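The Level at Drolach

The pumping station at Drolach kept its water level to within 13 millimetres of a brass mark set into the east wall of the sump. The mark had been there longer than the station. When the new building went up, the old wall was left standing inside it and the new floor was poured to meet it.

I was sent there in September to replace the level controller. The work order allowed 30 hours. It listed the existing unit as a Flustex two-channel, and the fault as "drift, intermittent". The log on the desk was more exact. Each night, between two and four, the recorded level rose slowly above the mark, held, and fell back before the morning reading. The pumps did not start. The float switch, which was separate and purely mechanical, did not trip either.

A float that does not trip while the sensor reads high means a bad sensor. I changed the sensor. I changed the cable as well, from the sump head to the cabinet, and left the old one coiled on the gantry with a tag on it. Then I wrote up the job and drove to the lodging in Tralport, where the room had been booked under the firm's name and the heating was on a coin meter.

In the morning the log showed the same rise.

I went back to the drawings. The station took its water from the lower drain, which ran under the road and the allotments and out through a flap valve at the estuary. If the flap leaked at high tide, the level would rise. But the tides move by the better part of an hour each day, and the rise did not move. I checked 90 nights of readings against the tide table for Tralport harbour and found no match worth plotting.

The controller was next. It sent its readings to a desktop computer in the office, which wrote them to a file and printed the daily sheet. A fault in that chain could add an offset at a fixed time, for instance when some other task ran. I opened the machine, reseated what could be reseated, and moved the logging to my own laptop for one night with the office computer switched off at the wall.

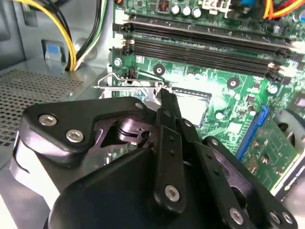

The laptop recorded the rise as well. It began at 02:11 and reached 38 millimetres above the mark. I noted the figures and put the office computer back as it had been.

On the third night I stayed. The station has a bench in the dry well and a lamp that can be carried. I took a steel rule, a flask and a paper form, and sat on the lower gantry where I could see the brass mark without leaning. The water was at the mark. I entered a reading every ten minutes by my watch.

At ten past two the reading on the display began to climb. I put the lamp down close to the wall and looked at the water. It had not moved against the concrete on the west side, where I had made a pencil line. It had not moved against the ladder. On the east wall it stood above the brass by the width of my thumb.

I measured this three times. The water was flat. The west line was level with the surface and the brass mark was under it.

There is only one way to satisfy those readings, and I wrote it on the form: the east wall had gone down. The sensor bracket was bolted to that wall. The float hung from the roof on its own chain, so it knew nothing about it.

I stayed until the wall came back. It made no sound that I could separate from the ventilation. By ten to four the mark was at the surface again, and there was a band of wet stone above it the same height as the rise. The joint between the old wall and the new floor showed no crack. I ran the edge of the rule along it for its whole length.

There was a file in the office cabinet labelled Popescu, which was the name of the contractor for the new building. Most of it was invoices. Sheet 1506 was a section through the sump. It showed the west wall, the floor and the roof beams, with foundations drawn under each. The east wall was drawn as two lines going down to the bottom of the paper, where they continued past the border and stopped at the trimmed edge. Against them was written, in pencil, "depth not found".

I moved the sensor bracket to the west wall. This took four bolts and a new length of conduit. The level has read correctly since then, and the drift was closed on the work order as a mounting fault.

The form asked whether any further visit was required. I left the box empty for a while — the pen was cold and needed warming — and then I wrote no.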